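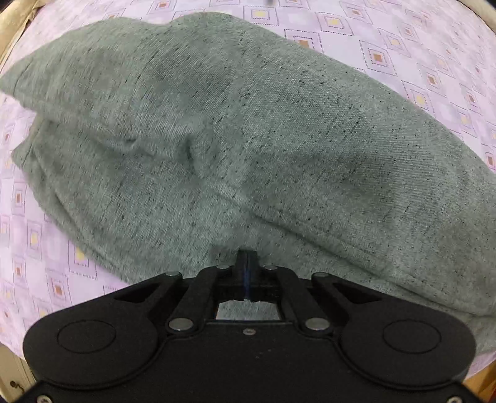 Karam Hospital Emergency Department -- Imaging Teaching Group

Shoulder films again this month. Short thread on posterior dislocation, mostly for the new residents who started in September. Case details changed, patient agreed to teaching use.

Man in his 40s, brought in after a first seizure at home. Awake by the time he reached us, a bit slow, bitten tongue. Main complaint once he cleared: "my right shoulder won't move."

On exam the arm was held across the belly, turned in. He could not turn it out at all, and neither could we. No squared-off shoulder like you get with an anterior dislocation. Radial pulse fine, sensation over the deltoid fine, hand moving normally.

That locked internal rotation is the most useful thing in the whole case. If the arm will not externally rotate, passively, write it down and say it out loud to whoever reads the film.

First image was one AP view. It was read as normal at 2 a.m. and the plan was a sling and clinic. I have made the same call myself, years ago, so no finger pointing.

Go back to the AP slowly. The humeral head looks round and even, like a light bulb on a stick. Normally you should see the greater tuberosity in profile on the outer side. When the head is fixed in internal rotation you lose that profile.

One warning on the light bulb. A sore shoulder held in a sling position can look much the same. It makes you suspicious and that is all it does.

Next, look at the overlap between the head and the glenoid. On a standard AP they normally overlap in a half-moon shape. In our patient the overlap was reduced and the gap between the front rim and the head looked wide. The usual teaching is that more than 6 mm is abnormal, but it changes with how the patient is turned.

Third thing, and he had it: a second dense vertical line inside the head, running parallel to the medial edge. That is the trough line. It is an impaction fracture on the front of the head where it has been jammed against the back rim of the glenoid. You may see it called a reverse Hill-Sachs.

None of that should have to carry the diagnosis. You need a second view. Axillary if the patient can tolerate it, scapular Y if not. A Velpeau view works well when the arm is stuck in a sling, because the patient only has to lean back.

Pravesh Jacobs (one of our radiographers) got a modified axillary on this man with a few degrees of abduction and a lot of patience. Head clearly behind the glenoid. Took a couple of minutes.

The Y view can fool you if the angle is off. If you are staring at a Y and arguing over it, get the axillary or go to CT.

We did go to CT here. Reasons: fracture of the head already suspected, and orthopedics wanted the size of the defect before anyone pulled on it. It also showed a small chip off the posterior rim and no fracture through the neck.

The neck matters. An undisplaced surgical neck fracture can come apart during a reduction. Look for it before you start, every time.

Tamer Zein from ortho reduced it in the OR under general anesthetic. Gentle traction, internal rotation first to unlock the head, then pressure from behind. Defect was moderate on CT, stable afterward, no open procedure needed. Arm braced in neutral to slight external rotation.

Pain relief before all this was plain: IV acetaminophen 1000 mg, then small doses of opioid with monitoring, given he was post-ictal. We held off on deep sedation in the department.

Causes to keep in your head: seizure, electric shock, and a direct blow or a fall onto an outstretched arm with the arm turned in. With seizure, check the other side too. Both shoulders can go, and then there is no normal side to compare with.

Some local numbers, since people asked last time. Hadi Khoury went through 587 shoulder series from our department. 7 posterior dislocations. 3 of those were called normal on the first read, and all 3 had a single view only.

Small numbers from one hospital, so don't quote it as a rate. We changed the order set anyway. "Shoulder, trauma" now defaults to two views at right angles, and you have to give a reason to drop one.

Late ones are a different problem. Khalil Abou Jaoude had a patient in clinic who had been doing exercises for "frozen shoulder" for weeks. Same story when you asked: a fit, one x-ray, told it was fine. By that stage closed reduction is much less likely to work and the head defect is often bigger.

So if you see a stiff shoulder labeled frozen, with an injury or a seizure somewhere in the history, pull up the old films and count the views.

Question from the replies: can ultrasound do this? Yes, probe across the back of the shoulder, look at where the head sits against the glenoid. Quick at the bedside and good for checking after reduction. We still get films.

Another question: do you need the MRI? He had one later as an outpatient for the cuff and labrum. It had no bearing on what we did that night.

And the seizure still needs a workup. Glucose, sodium, ECG, head CT in his case, neurology follow-up, driving advice given and written down. It is easy for the shoulder to take over the chart.

He is back to reaching overhead, with some loss of external rotation. Still in PT.

Orestis Moschos is posting the elbow one next -- fat pads, kids and adults. Send him your questions before then, he likes to have them in advance.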